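Ticket 348: grasp planner picks one key where there are several
Project: Curkine
Component: perception / grasp planning
Status: open, workaround in place
Opened: Fri 24 October

The task is sorting hex keys into the yellow tray on the two-arm cell. When keys lie close together, the segmenter merges neighbors into one instance. The planner then gets a mask that is too wide, puts the grasp center in the gap between two shafts, and either rejects the grasp on width or closes between the keys.

Single keys are fine. The trouble starts when two shafts touch or cross, and it is worse with the bare black ones.

Steps to reproduce:
Start the sort task with the default config.
Lay the keys side by side with the short arms pointing the same way.
Run perception only and save the wrist view with the mask overlay turned off.
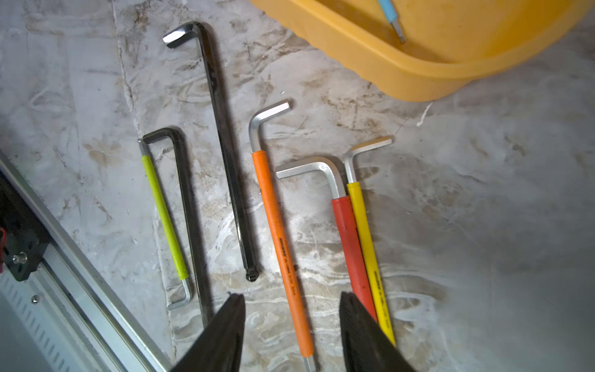
Reported by: cell operator, Starkine integration

The red and yellow pair on the right comes back as one object every time. So does the green key with the black one lying against it. The orange key and the long ball-end key get their own masks, but the ball-end mask sometimes stops short of the short arm, where the black finish is worn to shiny metal.

Things I tried before filing:
Raised the mask confidence threshold. Fewer merged masks, but the black keys dropped out completely.
Turned off the morphological close step. This separated the red and yellow keys in some runs and broke the orange one into two pieces at the lettering.
Recalibrated the wrist camera. No change, so I put the old calibration back.

The log line to search for is "grasp width exceeds limit". It repeats until the retry counter reaches 3 and then the task node goes to hold. The arms stay where they are and have to be released from the Prandau console.
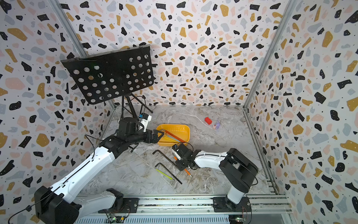
Assigned to: perception maintainer

I can reproduce this on the current branch. There are two separate problems and I would like to keep them apart.

First, the merge. The close kernel is set in pixels and was tuned for the overhead view. At wrist distance it is the wrong size for these shafts. I moved it to a per-camera parameter, close_kernel_wrist, and left the overhead value alone.

Second, the class filter. The overhead detector uses one "long thin object" class, so a pencil on the floor and a hex key go into the same queue. Sticks in the tray also count toward the tray total. That needs a label change and some retraining -- not something I can fix in config. I will open a ticket for it under Quiroga, where the detector lives.

For the retry loop, the planner was asking for a new grasp on the same cached mask. It now requests a new wrist image after each rejection. Please pull, set max_mask_age_ms to 200 and run it again. Leave the retry limit as it is.

Reply from reporter:

Pulled and rebuilt. The first start failed with a missing parameter error, which came from my local override file still using the old kernel name. Removed that line and it came up. I am also saving the wrist view at each planner request now, so the masks can be checked against what was in front of the camera.
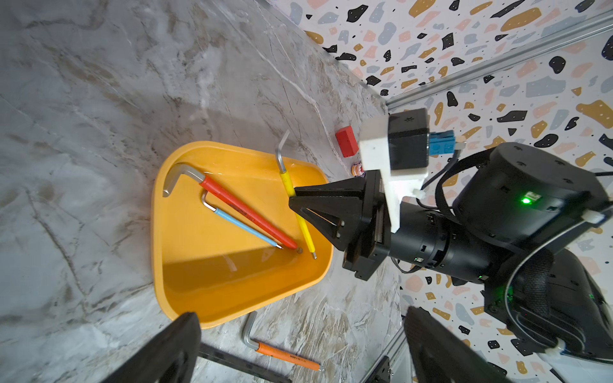 Ran perception 30 times with the new settings. Colored sleeves now separate when the shafts are parallel. Crossed keys still merge now and then, and a black key against a sleeved one is still unreliable. The stale mask retries are gone from the log.

One new item: the tray mask and a yellow sleeve are close enough in color that the tray edge gets pulled into the key. I have been masking the tray rim from the overhead pose as a workaround. It's in my override file under tray_rim_ignore, default off.

Leaving this open for the crossed case. The saved wrist images and both config files are attached to the ticket.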